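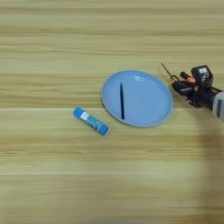
A Retirement Plan People Want to Join

Nov 8, 2019

When Climinier opened its retirement plan to part-time staff in January, the benefits manager expected a trickle of sign-ups. She got 188 in the first month, and she still grins when she talks about it.

"I had to go back and order more enrollment packets!" she says. "We have people who've worked here for years and never had a dollar put away, and suddenly they're stopping me in the hallway to ask what a target-date fund is."

The company runs four bakeries and a distribution center outside Usley, and a good half of its people work fewer than thirty hours a week. Under the old rules they had to wait two years and then fill out a form that, in her words, "looked like a mortgage application." The new one fits on a single page, and the company match starts with the first paycheck.

I asked what surprised her most. She thought about it for a while — we were on our second coffee by then — and said it was the small contributions.

"One of our drivers started at one percent. He came back in the summer and his balance was $2,455, with the match and some overtime he'd put in. He wanted to know how fast he could get to $3,000. That's a great conversation to have with somebody."

Not everything has gone smoothly. The payroll system at the Wike location wouldn't talk to the recordkeeper until March, and she entered deductions by hand on two Sunday nights. She'd also like to see more of the night shift at the lunchtime meetings, so she's moving a couple of them to 10 p.m.

"I'll bring pie," she says. "We're a bakery, I can get pie."

Recent articles
Rolling over an old 401(k) without the headache
Narnel adds a Roth option for hourly staff
What is vesting, and why does it matter?
Five questions to ask before you raise your contribution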